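Asunto: Re: [peques-y-juegos] Castillos plegables para la fiesta de septiembre

¡Hola a toda la lista!

Respondo por partes porque el mensaje anterior traía muchas preguntas y casi todas me tocan de cerca, que en casa llevamos una temporada larguísima viviendo dentro de un castillo de cartón y plástico.

> Hola. Mi hija está loca con la serie de Stumby y queremos regalarle
> el castillo de Somgate. He visto 2 versiones, la grande y la plegable,
> y no sé cuál aguanta mejor el trote. ¿Alguien las tiene?
> También quería saber si las figuras de la colección Smits caben en las
> habitaciones o si hay que comprar las propias de la serie.
> Y ya de paso: ¿la película merece la pena para una niña que se asusta
> con facilidad? Me han dicho que la parte de la tormenta es fuerte.
> Gracias por adelantado, y perdón por el interrogatorio.

Nada de perdón, ¡si a mí esto me encanta!

Empiezo por el castillo. Tenemos la versión plegable y estoy contentísima con ella. La grande la conozco de casa de mi hermana y es una preciosidad, con la torre del reloj que gira y el puente levadizo de cordel, pero ocupa media alfombra y no hay forma de guardarla sin desmontar el tejado. La plegable se cierra como un libro y se mete detrás de una puerta. Trae 10 piezas sueltas entre muebles, banderines y el trono, y las bisagras han resistido a tres criaturas abriéndolo y cerrándolo sin ninguna delicadeza. Lo único flojo es el banderín de la torre alta, que se sale cada dos por tres. Un poco de masilla adhesiva en la base y listo.

Sobre las figuras: las de Smits caben de pie en la planta baja y en el salón de baile, pero en el dormitorio de arriba hay que tumbarlas. A mis hijos les da exactamente igual (han decidido que arriba siempre es de noche y todo el mundo duerme). Las sillas les quedan pequeñas, eso sí. Si la niña es de las que sientan a todos a merendar, yo añadiría un par de figuras de la serie, que se venden sueltas.

Y ahora, cómo nos organizamos nosotros cuando el juego sale de casa, por si sirve para la fiesta:

1. El castillo va cerrado con una goma ancha de las de carpeta. Las piezas sueltas no viajan dentro, que luego se clavan en las paredes y las dejan marcadas.

2. Las figuras y los muebles van aparte, en una bolsa con cremallera. Mejor una acolchada y con asa, así la pueden llevar ellos y se sienten importantísimos.
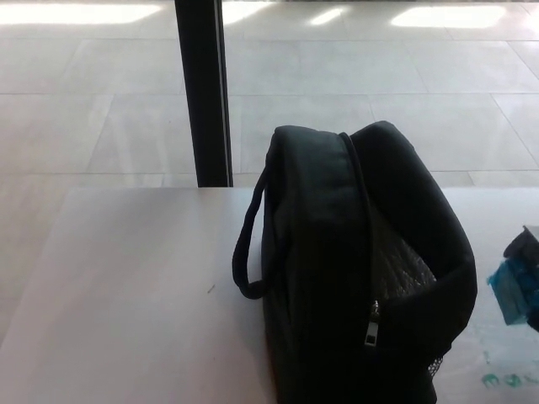 3. Los disfraces, en la mochila de siempre, enrollados. Las capas arrugadas se arreglan solas en cuanto se ponen a correr.

Con eso salimos por la puerta en un momento, y a la vuelta cada cosa tiene su sitio. Lo de repartir la carga entre los niños ha sido un descubrimiento, antes volvía yo con todo a cuestas y con una corona en la cabeza.

La película. ¡Sí, sí y sí! La vimos un viernes por la tarde con manta y palomitas y todavía cantamos la canción del faro en el coche. La tormenta impresiona, es verdad: se apagan las luces del puerto de Tonbridge, el viento se lleva la barca de Stumby y hay un rato en el que la música se pone muy seria. El pequeño se me subió encima. Pero dura poco y enseguida aparecen las gaviotas, que son graciosísimas, y se le pasó el susto de golpe. Lo que hicimos nosotros fue contarle antes que la barca vuelve. Sé que hay gente a la que le horroriza destripar un final, y lo entiendo, pero con un niño miedoso a mí me funciona de maravilla, y además luego presumía delante de su hermano de que él ya lo sabía.

Si aun así preferís ir con cuidado, probad primero con los episodios cortos. El del pastel de algas y el del concurso de sombreros son los más tranquilos, y salen los mismos personajes, así que llegará a la película conociéndolos a todos.

Una cosa más, del álbum de cromos, que sé que varias familias lo estáis haciendo. Me falta el 239, el del farero con el catalejo, y tengo repetidísimos los de la página doble del baile. Cambio lo que haga falta. Los puedo llevar a la fiesta en un sobre, o quedamos antes en el parque si a alguien le viene mejor.

Ah, y si al final compráis el plegable, guardad las instrucciones. Detrás viene un plano del castillo sin colorear y a los míos les dio para una tarde entera de rotuladores. Yo lo fotocopié antes y menos mal, porque la primera versión acabó toda morada, trono incluido.

Ya contaréis qué cara pone al abrirlo, ¡quiero saberlo!

Un abrazo,
la madre del castillo plegable

Contacto con la administración de la lista | © Lista peques-y-juegos | Volver arriba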